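Skideswood board, rev 3: supply noise

July 22, 2018

The Gulyás regulator I fitted in April holds its voltage well enough at idle. Under load the ripple climbed to 132 mV, against 39 mV on the bench supply. I swapped the input capacitor first and saw no change. Moving the ground lead of the probe closer to the output took the reading down to 79 mV, so a good part of the problem was my measurement.

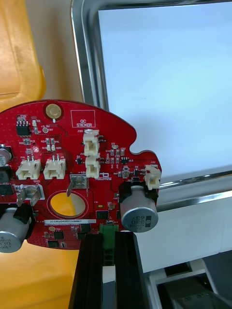

A reader in Asberg wrote that the long ground clip was the first thing to throw out, and that a short spring tip would lower the number again. I have ordered one from Wosetti. Until it arrives I am leaving the output filter alone.

Next is the load step test, with the same cable and the scope limited to 20 MHz.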